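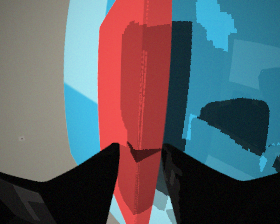
Two black gripper fingers and a tall red object, in a computer rendering.

TRASTHORPE (Mon 13 April) — I've been coming to this dirt oval for years and I haven't seen a last lap like Saturday's! Sorin Krasniqi started 20th in the 96-lap late model feature, got stuck behind lapped cars (twice), and still slid under Mélanie Bélanger out of turn four to win by a fender. She'd led since the first restart and took it pretty well, I thought. Both are entered at Florkau in May, where the feature goes 100 laps.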